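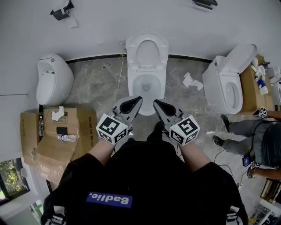
Josefien Jacobs wrote to us in December that she had cleaned toilets for 11 years before anyone showed her how to do the hinges.

We get a lot of letters like hers. Pomard is a small school for bathroom cleaning and fitting, with classes at Drilgate and Shetty. Each course has 14 places and runs for 60 hours.

## What we teach

Students start with the toilet: bowl, rim, seat, lid, and the floor behind it. We work on one-piece and rounded models – they don't clean the same way. Mirrors and tile come later.

## Where to find us

Unit 3909, Drilgate. The office opens at 8 a.m. Bring closed shoes and a short-sleeved shirt.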